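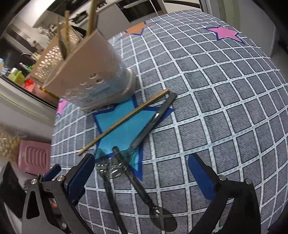
Sorting a mixed pile of chopsticks and black plastic cutlery, how do you do it?

Posted by lakham_kitchen, 2022-10-12

Need a quick system. We do a shared supper every month and all the utensils come back in one heap on the table. Chopsticks, black spoons, forks, knives, all crossed over each other. Then somebody just shoves the lot in the caddy any which way and next month I'm digging for a fork. Up to 36 people some nights so its not a small heap.

Things I've tried:
- chopsticks first, then the rest. OK but they roll
- spoons first. Pile slides everywhere
- two people at once. Faster, also more bumping

Caddy is the plastic kind with round holes, one section. No dishwasher. Star tablecloth stays on for this part so I don't want to scrape anything across it. What order would you go in? And do you stand the chopsticks up or lay them flat?
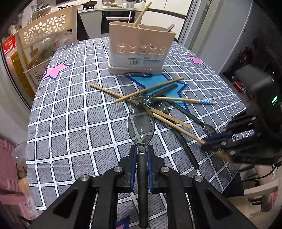

Plumbridge Pat

Long stuff first, always. Whatever is on TOP of the pile, lift it straight up, don't pull from the side or you drag three others with it. Chopsticks go in the caddy standing, thick end down. Spoons next, bowls up so you can see what they are. Forks and knives last.

Two people is fine if one does only wood and the other does only black. Don't both reach for the middle.

If you have chopsticks with a pattern on the end, pair those before anything else. Otherwise you end up with odd ones, I have a whole jar of odd ones.

chantharasri22

Disagree on thick end down, the eating end gets touched by everyone grabbing. I do eating end down, but then you have to wash the caddy too. Every time. Pick your poison.

Also get a second caddy?? One for wood, one for plastic. We got a Traltia one, holds plenty, no more digging. Wipe the wood dry before it goes in or it gets that smell.

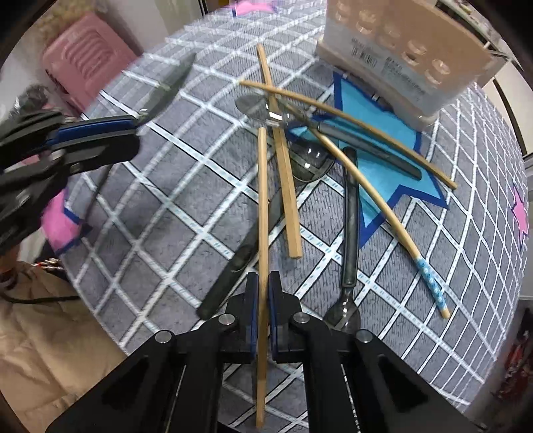
Spoons, chopsticks and a knife, still to be sorted.

no_name_given

just use a drawer

Last updated: April

Contact us | Copyright Lakham Community Help | Back to top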